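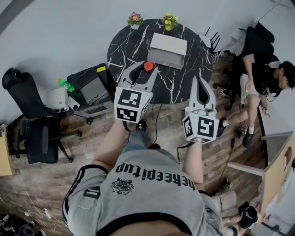
Round table

A round table is a table whose top is a circle, and I'll say up front that I am biased, having owned four of them. The word covers a lot: pedestal tables, three-legged café tables, big dining rounds with a leaf you can never find when your in-laws are due. What they share is the missing corner, and most of what people love or hate about them comes from that.

Size and seating

Round tables are sold by diameter. A small one seats two or three and slides happily into a kitchen nook or a home office. Once you get past the size where you can reach the salt from your chair, you need a turntable in the middle or very polite guests. Chairs are the tricky bit! A chair with a straight back never quite lines up with a curved edge, so there is always a little wedge of wasted floor between seats (my cat considers this hers).

Tops

Stone-look tops come and go. White with gray veins was everywhere when I started writing these pages, and black with white veins has been catching up. It looks terrific with something bright on it, a couple of potted flowers for instance, and it goes well with black metal chairs. The pattern may be real marble, sintered stone, glass, laminate or printed film, and from across a room I can't always tell. Up close, try the edge: on a printed top the veins often stop dead at the rim, while in real stone they carry on down the side.

Dark tops show dust and fingerprints, I won't lie. Saeed Shokri, in his column for the Pikar furniture newsletter, recommends a barely damp cloth followed right away by a dry one, and I've done it his way ever since. Real marble also hates lemon juice and vinegar, so keep the salad dressing on a plate.

In the home office

Plenty of people now keep a round table next to a work desk. The desk takes the laptop, the printer and all their cords, and the table gets whatever needs a clear surface: sorting mail, wrapping presents, lunch. Jhair Llanos, who ran the Badholm showroom until it closed one May, called it the "second surface" and sold his 330 model mostly to customers who already had a desk. The 330 had a single center leg and weighed a ton. The later 555 was lighter and, in my opinion, wobblier.

Buying used

Push down on the rim with your palm before you pay. A pedestal table that tips will keep on tipping, and tightening the bolts only helps if the bolts were the problem. Mine cost $20 at a yard sale and needed new felt feet, nothing else.

See also: pedestal table, bistro chair, drop-leaf table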